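Care labels should state a service life

Nestor Marquez
5 Apr 2026

Textile labelling rules require a garment to declare its fibre content. They do not require any statement of how long the garment will last. A buyer comparing two jumpers can read the percentage of wool in each and learn nothing about pilling, seam strength or shrinkage.

The test methods already exist. Abrasion machines rub a sample against a standard cloth until it fails, and the result is a cycle count. Nelton, a mid-sized knitwear maker, tested two of its own lines in February. One failed at 792 cycles and the other at 2483. Both carried the same fibre declaration, and the weaker one cost more.

Manufacturers object that laboratory wear differs from household wear. It does — so does laboratory fuel consumption, and we print that on car windscreens. A consistent figure is useful for ranking products even when it predicts no single owner's experience. 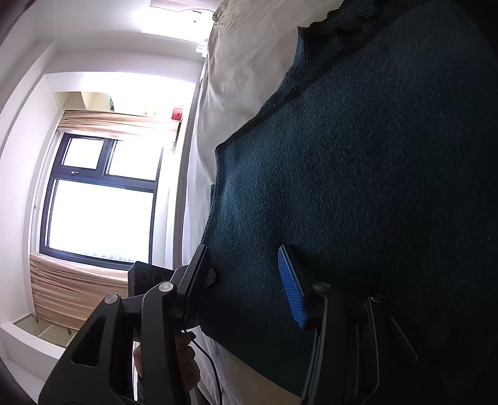 Dark teal knit with a fuzzy, slightly felted surface.

Consolacion Samonte of the testing firm Vomell puts the cost at $560 per fabric. Spread over a production run, that adds cents to each garment. Small makers could share results where they buy from the same mill, and the figure should sit beside the washing symbols in type of the same size.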